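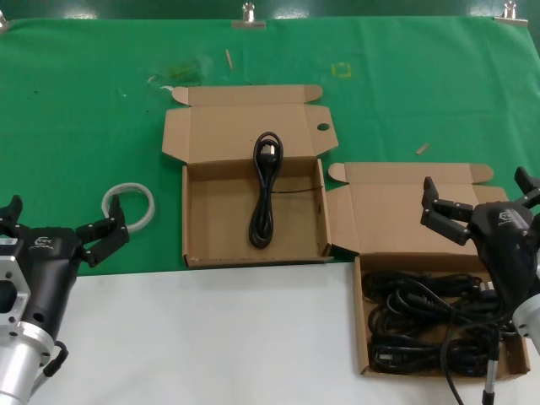

**Cord packing at the bench: speaker notes**
Trunton site talk, March 25, 2021

*Slot is short. Skip section 4 if questions start early.*

## 1. Scope

- Power cords only. Data cables have their own procedure and are out of scope today.
- Starting state: a box of mixed cords, unsorted, tangled.
- End state: one cord per bundle, folded lengthwise, plug at one end, laid straight in an open box.
- The last stock check at Tatwood logged 207 cords. Of these, 351 was the expected figure on the inventory sheet. Pause here. The gap was traced to boxes closed and shelved without a label, which is a packing fault and should be treated as one.

## 2. Bench setup

- Cloth at the back of the bench, clipped along its edge with binder clips. An unclipped cloth travels when a box lid is dragged across it.
- Leave the front of the bench bare. Boxes slide better on a hard surface, and loose ties are easier to find.
- Fold lids fully back onto the cloth before starting. A lid standing at half height catches plugs.
- Source box on one side, destination box next to it. Left or right does not matter, but keep it the same all shift.

## 3. Folding the cord

Say this slowly; people write it down.

1. Find the plug first. Follow the cord out of the pile from there. Pulling from the middle tightens the tangle.
2. Lay the cord out in one line. Check the jacket for nicks and flattened spots.
3. Fold in half, then in half again, until the bundle fits the long dimension of the box.
4. Set the plug at the far end. All plugs point the same way.
5. Tie once, near the middle, firm but not tight.

Coils versus folds will come up. Coils are acceptable for cords going straight back into use. For storage we fold -- a coil takes more width, and stacked coils work into each other when the box is moved.

Target is 6 bundles per layer. Do not start a second layer until the first is flat.

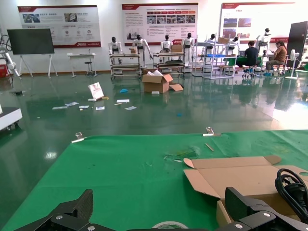

## 4. Clearing the area

- Wood sticks, bits of clear plastic and paper scraps go in the bin at every box change. Small debris under a box makes it rock.
- Floor included. Paper on a coated floor slides underfoot.
- Packing material stays in its carton until needed. Loose flaps are flattened and stacked.
- Cords set down on a box flap count as unpacked. They go back to the source box or into the destination box before anyone leaves the bench.
- Allow around 5 minutes at the end of a shift for this.

## 5. Labels and closing

- Label the short side of the box. Lid labels disappear once boxes are stacked.
- Write cord type, count and bench number. The Teshome label template has a field for each; the Bralalholm one has no count field and was withdrawn in October.
- Count again before closing, with the lid still open. If the second count differs from the first, empty the box and repeat.

## 6. Questions to expect

- *Can two cord types share a box?* Only with a cardboard divider, and both types on the label.
- *What about damaged cords?* Tag at the plug end and set aside. They are not folded or counted.
- *Reusing ties?* Yes, until the end splits.

Handout is the one-page bench sheet, printed on both sides. Copies are by the door.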